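Spice Storage Tips, and Which Ones to Ignore

Every January the same advice comes back around: buy matching jars, label everything, and your cooking will improve. I have my doubts. A stale spice in a handsome jar is still a stale spice.

Start with the rule that ground spices must go in the trash after six months. I don't buy it. Rub a pinch between your fingers and smell it. If you get something, cook with it. If you get dust, toss it. Paprika and ground ginger fade on me faster than cumin does, whatever the label says.

Clear containers get a bad rap because light dulls color over time. True enough for a sunny windowsill. Inside a closed cabinet it hardly matters, and you can see when you're running low.
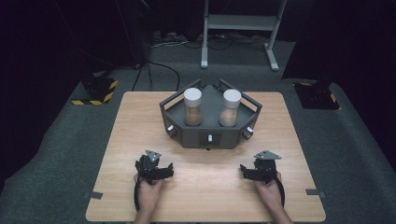

Two clear shakers with white caps. Brown tones look alike, so label them.

The Bolleteo rack I tried last March holds 116 jars. I can't think of a home cook who needs that many. I use 8 spices most weeks, and the rest mostly sit there.

As for shaking spices straight over a steaming pot, this is one warning I believe. Steam gets into the holes and the powder cakes. Shake into your palm first, then add it.

Rice grains in the jar to stop clumping? Fine for salt. In cinnamon you'll just end up picking rice out of your oatmeal.

And skip the freezer for anything you open daily. The jar sweats every time it comes out.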